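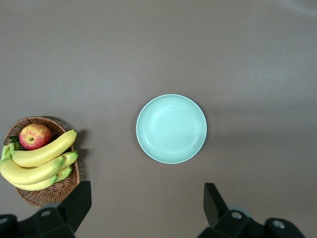 Figure 1. Wrist camera view of the fruit task: basket on the left, plate near the center, gripper fingers at the bottom.

Evaluation of the Coko Gripper and Camera Kit for a Teaching Lab
Student: Babak Babaei
Project partner: Demodton

1. Purpose

The lab wants to buy one kit that second-year students can use for pick and place work. My project was to test the Coko kit, which is sold by Emier, and say whether it is worth buying. I looked at setup, the wrist camera, the gripper, and the manual. I did not look at the arm itself, because we already own one and the kit bolts on to it.

2. What comes in the kit

The kit has a two-finger gripper, mounting brackets, a small camera for the wrist, a control box, and cables. Screws and one hex key are in a bag taped to the lid. The price we were quoted was $2,680, with software updates for the first year. Spare fingers are sold separately. Demodton lent us the kit for the month of November.

3. Setup

The manual says setup takes less than an hour. It took me most of an afternoon. The brackets went on without trouble, but the drawing for the camera cable shows it leaving on the wrong side, and I had to take the mount off and start over. The software installed on the first try on the lab computer. It would not install on my laptop and I did not find out why.

Calibration is done with a printed sheet that you tape to the table. The steps are clear. You have to repeat them if you loosen the camera mount at all, so students should be told to leave those screws alone.

4. The task

I picked a task that our students could understand right away: take a piece of fruit out of a basket and put it on a plate. The basket held an apple and a bunch of bananas. The arm was driven by hand with the controller, and the camera recorded each try. I did 200 tries over the loan period. Only the apple was used for scoring. I moved the plate and basket to new places every so often so the tries would not all be the same.

A try was scored as good if the apple ended up on the plate and stayed there. A drop, a miss, or a plate that got pushed out of place was scored as a failure.

5. Results

Good tries: 179
Failures: 21

Of the failures, 7 were drops on the way to the plate. The rest were misses at the basket or cases where a finger bumped the plate. I had more failures in the first days, so some of this is my own lack of practice with the controller.

The bananas were tried a few times without scoring. Picking up the whole bunch is hard with two fingers, and the grip point matters a lot. I would not give this to beginners.

6. Camera

The view is good for this kind of work. Both fingertips stay in the picture, so you can judge the gap between them while you drive. The black fingers are easy to tell apart from a light plate or a tan basket. Glare on the table was a small problem in one corner. Closing the blinds helped. I would like a way to lock the exposure, and the current software does not have one.

7. Comparison

The only other kit I could get my hands on was the Doolan, and I had it for one Sunday. Its fingers open wider and its manual is better. It has no wrist camera, so you would have to buy and mount your own. I did not run the full set of tries with it.

8. Recommendation

I recommend buying one Coko kit with one set of spare fingers. Before it goes into a class, the lab should write its own setup sheet with the camera cable drawn correctly. I have left my notes and the score sheet in the project folder. The laptop install problem is still open, and I have written to Emier about it.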